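The Ledger at Torres

The first thing you have to understand about the relief office in Torres is that it had only one good chair, and that the chair belonged, by a custom older than any of us, to whoever was doing the sums.

I did the sums that autumn. I had come up from the coast with one suitcase and a letter from the Overo mission, which ran the money side of things for half the valley, and I had expected a desk and perhaps a lamp. What I got was the chair, a stack of ledgers tied up with kitchen string, and a view of the bakery across the street, where the ovens were lit at four every morning and the smell came in under the door whether I had eaten or not.

My job was simple enough to say out loud. The donors, far off in their tall buildings, had promised 624 tons of flour for the families who had come over the pass from Risora. I was to write down each sack as it arrived, write down each sack as it left, and at the end of October send back a page that showed the two columns shaking hands like old friends. The woman who had the job before me told me all this in ten minutes, with her coat already on. Then she pressed the pencil into my hand, kissed me on both cheeks as if I were going off to sea, and went down to catch her bus.

Well, the columns did not shake hands. They were hardly on speaking terms. By the second week I was short 106 sacks, and I went over those pages so many times that I began to see them on the ceiling at night. I checked the driver's slips. I checked the warehouse book, which had been kept by three different people with three very different ideas of what a seven looked like. I even walked out to the warehouse in the rain and put my hand on every stack, counting under my breath like a child at a piano lesson, while the watchman sat on an upturned crate eating an apple and wished me luck at the end of each row.

I should tell you about the driver, because I suspected him first and I am still a little ashamed of it. He was a big, slow man who drove the road from Wuvel twice a week with the windows down in all weather, singing. He always took his hat off to come into the office, and he always stood, since there was only the one chair. I asked him, in what I thought was a casual way, whether he ever made any stops between Wuvel and us.

"Oh, yes," he said. "At the school."

"What school?"

He looked at me kindly, the way you look at someone who has got on the wrong train. "The one below the pass," he said. "Where the people are."

I had been in Torres for sixteen days by then, and I had written the word "families" more times than I could tell you, and I had never once asked where they slept before they came to stand in our line. So the next trip, I went with him. I put on two sweaters and sat up high in the cab with the ledger on my knees, and he sang the whole way, and somewhere past the second bridge I found that I knew the chorus.

The school was one long building with a stove at each end. It had been closed for years, and there were still maps on the walls with the old borders on them. There must have been 300 people in it, or it felt that way to me, with the blankets hung up for walls and the babies and the boots and the steam coming off everything. A grandmother in a green shawl had charge of the flour. She had charge of everything, as far as I could see. She took one look at the book under my arm, wiped her hands, and led me to a cupboard in what had been the cloakroom.

Inside the door, in chalk, she had kept her own account. Every sack was there, a small white stroke for each, tied in bundles of five, with a little sun beside the days when the road was clear and a little cloud beside the days when it wasn't. I got out my pencil and counted, and she counted along with me in her own language, a half beat behind, and we finished together. One hundred and six.

The form had no line for it, of course. The form had a line for Torres and a line for Wuvel, and below those a box for damage by water or mice. I sat in the good chair that night until the bakery lit its ovens, thinking about that box, and how easy it would be – mice are blamed for so much. Then I took the ruler and drew a new line across the bottom of the page, as straight as I could make it, and I wrote "The school below the pass," and I put the number next to it.

The mission wrote back before the snow came. They wanted to know who had authorized the extra line. They also sent 200 blankets, which I had not asked for, and the driver took them up with the windows down, singing, and I am told the grandmother made a chalk mark for every one. 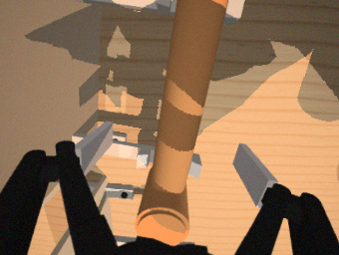
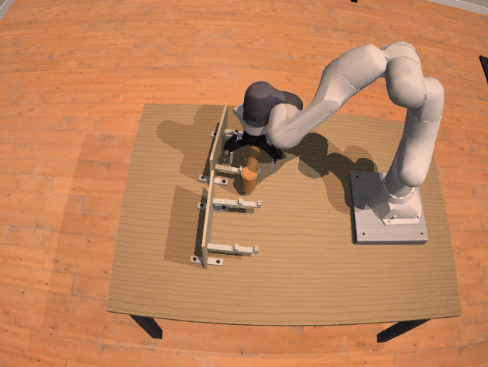
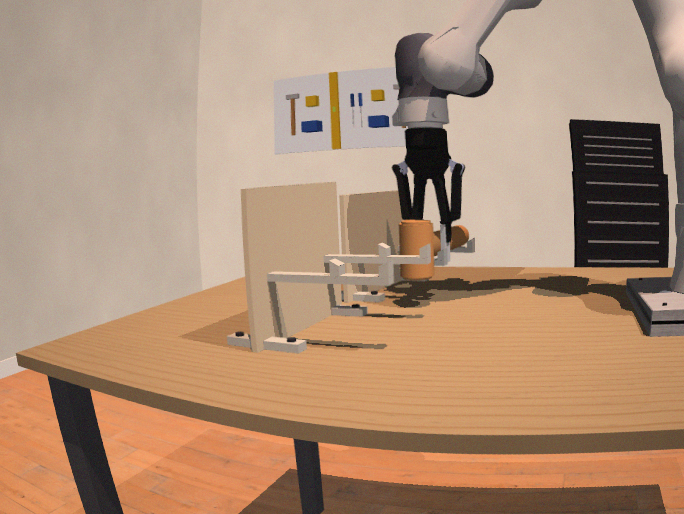

Computer renderings: a brown tube, a robot arm over a wood-grain table, and the arm's black gripper above the bench.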